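El turno de los trapos blancos

Cuando Tala Obeidat entró a trabajar en la lavandería Barredo le dieron un delantal, una llave de taquilla y un consejo: dobla las rodillas. Se lo dio Remedios, que llevaba allí desde que el local tenía suelo de terrazo y que sabía, sin mirar el albarán, de qué hotel venía cada saco por el olor del suavizante de la vez anterior. Tala dobló las rodillas. Las dobló tantas veces aquel primer día que por la noche subió las escaleras de su casa agarrada a la barandilla, riéndose sola, y se durmió con los zapatos puestos.

De aquello hacía ya cuatro años, y ahora había un brazo.

Lo instalaron en marzo, en la sala del fondo, y la primera semana nadie quiso ponerse a su lado. Venía de Girnum, una empresa de la que en Barredo solo se sabía que mandaba técnicos muy jóvenes y muy educados, y el contrato decía que se quedaba a prueba. Remedios lo llamó «el chico nuevo». El jefe lo llamaba «la unidad», que sonaba peor. A Tala le pareció precioso desde el primer momento y no se lo dijo a nadie, porque no era cosa que se pudiera decir en el vestuario, con Ovidio calculando en voz alta a cuántos iban a echar.

Pero es que era precioso. Se acercaba a la lavadora con una cautela que ella reconocía, la misma que tenía ella cuando metía el brazo a buscar el último paño, ese que siempre se queda arriba y detrás, pegado donde no llega nadie que mida menos de un metro setenta. Tala medía uno cincuenta y ocho. Había pasado cuatro años con la mejilla contra el metal, tanteando a ciegas.

—Mira cómo lo piensa —dijo una tarde.

—No piensa —dijo Ovidio.

—Bueno, pues mira cómo no lo piensa.

Le cambiaron el puesto en abril. Alguien tenía que quedarse en la sala del fondo para enseñarle al brazo lo que era un paño de cocina de Wudholm y lo que era una servilleta buena, y para decirle a Girnum, por una pantalla llena de casillas, cuándo se había equivocado. El jefe preguntó quién quería. Tala levantó la mano tan deprisa que le dio a la lámpara.
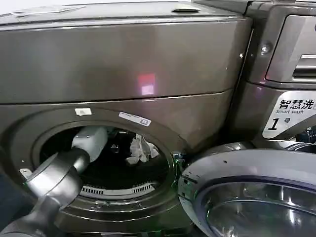

Lo que más le costó fue aprender a tener las manos quietas. Llevaba años trabajando con el cuerpo entero y de pronto el trabajo era fijarse. Se ponía junto a las máquinas, las grises, con la puerta redonda abierta de par en par a la altura de la cadera, y esperaba a que la pinza blanca apuntara hacia el trapo arrugado del fondo del tambor. ¡Qué ganas de meter la mano! Se la sujetaba con la otra, detrás de la espalda, como los niños en las tiendas de porcelana. Y mientras el brazo buscaba, ella le iba hablando bajito, un poco más arriba, ahí, por el pliegue, por el pliegue no, por la esquina. No la oía, claro. Tampoco la oían los futbolistas a su padre, que en paz descanse, y el hombre les gritó toda la vida.

A veces fallaba. La pinza se cerraba sobre el aire, o cogía un hilo, o sacaba el paño a medias y lo dejaba colgando del borde con un aire tristísimo. Entonces Tala apuntaba en la pantalla lo que había pasado, y en la casilla de observaciones, que los demás dejaban en blanco, escribía párrafos. «El paño estaba hecho un nudo con la cinta del delantal. Una persona primero sacudiría. ¿Se puede sacudir?» «Cuando la tela está mojada pesa hacia la izquierda, porque el tambor para así. Prueben por la derecha.» Escribía como si contestara a un primo lejano que por fin se interesaba por el oficio de la familia.

Un día llamaron de Girnum preguntando quién era la de las observaciones.

Se puso al teléfono con el delantal puesto, muy tiesa, segura de que era para reñirla. La voz del otro lado era de una chica que hablaba a toda velocidad y que había impreso sus notas, ciento treinta y seis, y las tenía pegadas en la pared del despacho. Lo de sacudir, decía, lo de sacudir los tenía a todos locos. ¿Podía explicar cómo sacudía ella? ¿Con la muñeca o con el codo? Tala se quedó mirando su propia mano. No tenía ni idea. Dejó el teléfono en la mesa, fue a por un paño, sacudió, volvió.

—Con la muñeca —dijo—. Y luego un poquito con el hombro, al final. Pero el hombro es por rabia, eso no lo pongan.

Remedios, mientras tanto, no había pisado la sala del fondo más que para buscar la escoba. No era enfado. Le quedaban siete meses para jubilarse y decía que a esas alturas no quería hacer amistades nuevas. Ovidio sí estaba enfadado, y tenía sus razones, y Tala no se las discutía: en la otra lavandería, la de Wirkville, habían metido tres máquinas y habían dejado de llamar a los de refuerzo en verano. Ovidio tenía un cuñado de refuerzo. Comían los tres juntos en el patio y había días en que del brazo era mejor no hablar, y entonces hablaban de los hoteles, de las manchas raras, de la vez del mantel con cera de veintiocho velas.

Fue en uno de esos días cuando Tala se dio cuenta de que no le dolía la espalda. Estaba abriendo la fiambrera y buscó el dolor, igual que se busca un escalón a oscuras, y el escalón no estaba. Se lo dijo a los otros dos casi con vergüenza.

Ovidio masticó un rato.

—Pues que lo pongan también a descargar los sacos —dijo—. Si va a estar aquí, que cargue.

—¡Eso lo escribo! —dijo Tala.

Y lo escribió, en la casilla de observaciones, con el nombre de Ovidio delante para que constara de quién era la idea. Y añadió que antes de venir a ponerlo hablaran con él, que conocía los sacos mejor que nadie, y que preguntaran de paso por el refuerzo de verano, porque los sacos de verano eran el doble y alguien tendría que enseñarle.

Aquella tarde, cuando ya se habían ido los demás, Remedios apareció en la puerta de la sala del fondo sin escoba. Se quedó mirando cómo entraba el brazo en la máquina, despacio, hasta el codo, si es que aquello era un codo. Estuvo así un rato largo, con el bolso colgado.

—Dile que doble las rodillas —dijo.

Tala abrió la casilla y empezó a escribir.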